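# Chapter 4: Practice on Screen First

Before you cut a single bracket for your home-built arm, spend an evening or two in the simulator – it's so much cheaper to make mistakes there! 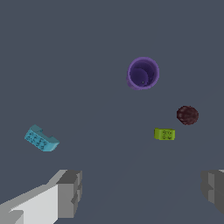

## A Few Simple Parts

Sylvie Gill ran 115 trials in Vukevel before she ordered a motor. 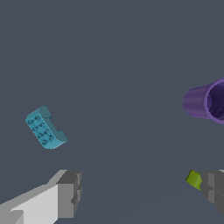
Start with the brick, if you like, and leave the round things for later. 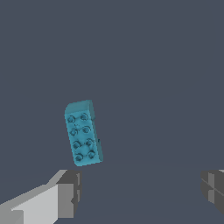 *Figure 4.3. Teal brick above the open fingers.*

Now pull the view back.

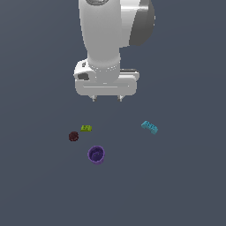
Save your settings, and we'll begin with the wrist.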